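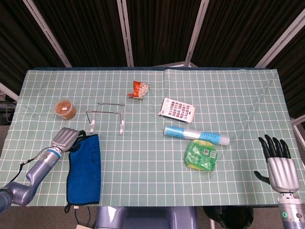 1 min read

May, bench notes, inlay room

Drisham box, lid no. 7. Malachite petals all cut, two of them cut twice. The second pair came out better than the first, so I'm blaming the saw wire and keeping quiet about my wrist.

Tried the new batch of Flidano cement in the lotus border. Mixed 50 g, used maybe a third before it went stiff as old toffee. Jasper Van Beek says I stir too much. Jasper once glued a ruler to this bench, so I've logged his opinion and moved on. Smaller batches tomorrow.

Polishing: went through to 3,000 grit on the test tile. Marble looks lovely. The lapis sits a hair proud of it — you can feel it with a fingernail, and Jeanine Dijkstra will, because she always does. Back to the coarse stone on that corner.

The Arnura order sheet asks for grit 3,010. I don't own any and suspect a typing slip. Jeanine to ring them before I go shopping.

4:40 pm. Hinge recess still too shallow, lid rocks. Left the box in the sand tray with a weight on it. Need more green wax.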